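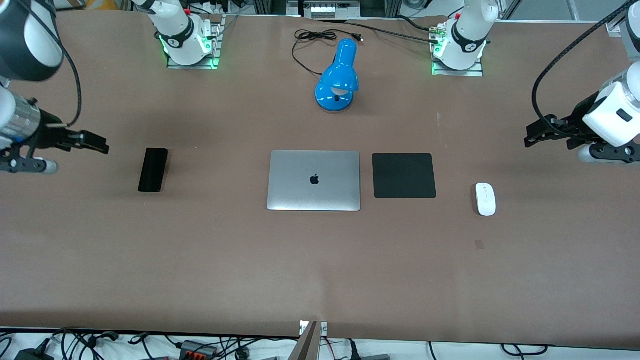 Desk bits on brown paper: phone, laptop, mouse pad, mouse, blue lamp.

6 May 2024

Back on the small-desk layout for the Allthorpe room. I've put the brown paper down again because I like being able to draw straight on it (and the glare off the bare top was driving me mad in March!). Laptop in the middle with the lid shut, mouse pad tucked in right next to it, phone over on the left.

Mouse is still sitting off the pad, a bit nearer the front edge. It ought to live on the pad, so pencil round the pad first and then move it over.

The lamp I'm really pleased with - such a cheerful blue, and the round base takes up hardly any room behind the laptop. The flex is another matter. It's a coiled one and it springs back into loops whatever I do with it. I want to try a clip on the back edge, 20 mm if we've got any left in the Trenalska box, otherwise whatever turns up.

Still to do:
measure from laptop hinge to lamp base, I'd guess around 40 mm but don't trust me
try the lamp further left, for whoever writes with their right hand
ask Damance if the paper comes on a wider roll
phone - does it want a stand or is flat fine?

Pencil marks stay on the paper till the layout's agreed, please don't swap the sheet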